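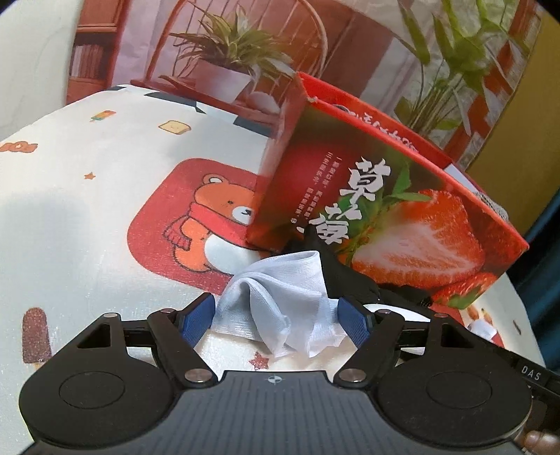 # Tuning the grasp-width estimator for soft items

You will need Stimwood 5 or later and one recorded session of cloth handling. The steps are the same for left and right tools, but run them once per tool. The calibration files are not shared.

The estimator takes wrist images and returns the gap between the two pads as a fraction of full opening. It works well on boxes and cups. On cloth it tends to read too wide: fabric hangs over the pads and the detector finds the fabric edge instead.

## 1. Load the session

```
stim open cloth_october --tool right
stim frames --stride 5
```

With our session this leaves 1,244 frames. If you get none, check that the tool name matches the one in `session.yaml`.

## 2. Mask the pads

Run `stim mask pads`. The default mask looks for blue, so anything blue on the table can leak into it. Open the preview and step through until the jaws are closed on something white or pale, which makes the pad outline easiest to judge.

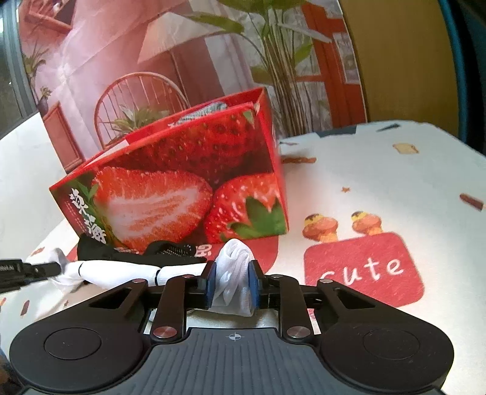
*Blue pads closed on a bundle of white fabric. A good frame for checking the mask.*

Both pads should be filled to their edges, with no mask on the cloth between them. If the mask spills over, raise `sat_min` to 75 and try again. We had to go to 80 for the left tool. Above that the pads start to break into pieces whenever a fold throws a shadow on them.

## 3. Switch the width source

By default the width comes from the object edge. Change it to the link pins:

```
width:
 source: pins
 fallback: hold
 smooth: 5
```

The pins sit on the linkage and are usually clear of the fabric. When a fold does cover one, `hold` keeps the last good value – do not use `interpolate` here, as it invents a slow opening that the policy then learns.

## 4. Check against the encoder

Run `stim compare width encoder` and look at the plot. The two lines should close together and open together. A constant offset is fine and is removed in the next step. A lag means the clocks are out; go back and run `stim sync` before doing anything else.

Minoru Nakajima's note on the Noguchi branch says to skip this for short sessions. I would still run it.

## 5. Save and export

```
stim calib save --tool right
stim export --format clornine
```

The exporter writes width, pose and mask quality for each frame. Frames with poor mask quality are kept but flagged, so filter them in your training config if you don't want them.

## Known problems

- Printed table covers with strong colours can upset pose tracking when the tool is held close to them. Set `features: far` to rely more on the backdrop.
- A second tool coming in from the side is sometimes masked as well. Draw a region around your own jaws with `stim roi`.
- `stim export` fails silently if the disk is full. Toshiko Uchida has a fix waiting for review.

Next page: training a folding policy with Kosenance.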